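The Sleeve

A short story. First published on 25 January 2025.

My sister said a machine would be folding her washing before her mortgage was paid off. I said I would believe it when one of them could manage a sleeve.
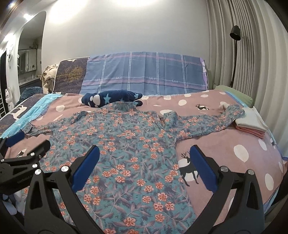
Domnica Ene
Writer of short stories, Grollach

The letter from Onent came in May. They wanted people who did housework to do it with jaws instead of fingers, and they would pay for each garment finished. I had been out of work since the laundry at Ivport closed, so I wrote back the same evening.

The jaws had blue pads at the ends. You held the things below and squeezed, and they shut. I thought it would take me an afternoon to get the hang of it. I had pressed and folded for other people for 12 years and I could do a man's shirt without looking down.

The first shirt took me so long that the kettle boiled and went cold again. I could get hold of the cuff all right. Getting hold of the cuff and nothing else was the hard part. The pads took up whatever was under them, and what was under them was usually the cuff and a good pinch of the bedsheet as well, so that when I lifted my arm the whole bed came with it.

"You're stabbing at it," my sister said from the doorway. She had come round to borrow the ladder.

"I'm not stabbing."

"Slide in from the side, then."

I slid in from the side. The sleeve went over, stopped halfway and fell back.

She took the ladder and went home, and I did the same sleeve until it was time for tea.

By the end of the week I had learned a few things. A collar will not lie down because you want it to. Thin cotton moves when you breathe on it. Towels are easy and I got to be quite proud of my towels, until the woman at Onent rang and said they had plenty of towels now, thank you, and could I do more with buttons.

Her name for the machine was the Pelletier. I never found out if that was the maker or the model or a joke they had among themselves. She talked about it the way you talk about a nephew who is taking his exams again.

"How is it getting on?" I asked her.

"It folded a pillowcase yesterday."

"And shirts?"

"It picks them up," she said. "It's very good at picking them up."

I went on with it. I worked in the bedroom, where the light was good, and I laid each shirt on the bed with its arms out before I began. I had one with flowers on that I used more than the others. It was hard to tell the front from the back of a sleeve in all that pattern, and the woman at Onent liked it for that reason.

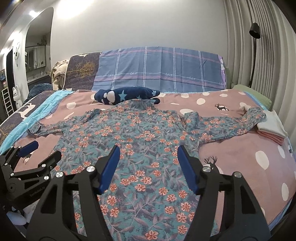
My best time was 57 seconds, and that was with a short-sleeved one. With my hands I would have been done before you finished saying it. I told my sister the time and she asked if it was supposed to be good.

"It's good for jaws," I said.

"Would you pay for it?"

I said I wouldn't pay for it, but I might put up with it if I had bad wrists, or no wrists to speak of, like our mother had towards the end. She used to sit with the basket on her knees and tell us where the creases should go. My sister didn't answer that. She picked up one of the shirts I had finished and looked at the back of it, where the sleeves cross.

"You've left a corner out," she said, and tucked it in with her thumb.

In the end they paid me for 200 shirts and asked me to come and see the Pelletier for myself. I took the early bus. It stood at a long table in a room with no curtains, and somebody had put out a plain white shirt for it, a boy's school shirt by the size.

It did pick it up well. She was right about that. It turned the shirt, put it down and smoothed it, and then went for the left cuff from the side, sliding in low the way I did. I knew the movement. It even had the little wait in it, before the lift, where I used to check I hadn't caught the sheet. There was no sheet on the table.

The sleeve went over, stopped halfway and fell back.

"It'll go again," the woman said. "It doesn't mind."

We stood and watched it go again. On the fourth try the cuff stayed where it was put and she wrote something down. Then it started on the other arm, and I asked her where I could hang my coat.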